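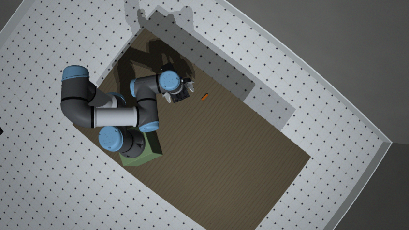
Category: Campus & Community / Student Projects

The automation club at Eklund Technical College began its year with 22 members and one assignment, to get a robot arm to pick up a small part and set it down in a tray. Everything in the first term was done in simulation. The club's test world is plain, with a brown wooden tabletop, a floor marked off in thin lines and dots, and a jointed arm in gray and light blue beside a green pedestal. A small orange piece lies on the wood near the gripper. Members call it the carrot, and most of the term was spent on it.

Jonatan Holmgren teaches the evening course in controls and has run the club for three years. He wanted the students to start with a simple setup and leave it alone for a while.

"They come in wanting to sort a whole bin of parts," Holmgren said. "I ask them to do one part, and then do it again with the part turned a little. That takes them longer than they expect."

The club meets in a classroom above the machine shop. Students work in pairs on the college's own computers, and each pair writes its own program. The simulator, which the club knows as Polum, was put together by earlier members and still has some rough spots. Shadows can fall in odd places, and the first version let the fingers pass straight through the table. A second-year student fixed that over the summer.

Each program gets its score from a long set of trials. The part starts at a different spot and angle every time, and the arm has to find it, close on it and lift. The best pair finished the fall term with 207 good lifts out of 248. Most of their misses came when the part was lying nearly in line with the fingers, so that the gripper pushed it along the table without closing on it. They tried turning the wrist before the arm came down – a change of a few lines – and their score went up the same evening.

Other pairs had trouble earlier in the process. One program worked well on the near half of the table and badly on the far half, where the arm was close to its full reach. Another moved so slowly that it ran out of time. Holmgren asked both pairs to write down what they had changed after every set of trials, a habit he picked up at Bistine, the packaging firm where he worked before he began teaching.

The term's work leads up to the Drostar Student Challenge, a regional contest for two-year colleges. The first round is done entirely in simulation. Teams send in their programs in January, and the organizers run them on parts the students have not seen. Schools that pass will be invited to try the same task on a real arm in the spring.

Eklund has entered twice and has not yet made it past the first round. The club will send three programs this time, and the pairs are still deciding whose wrist code to share. The computer room stays open to members over the winter break.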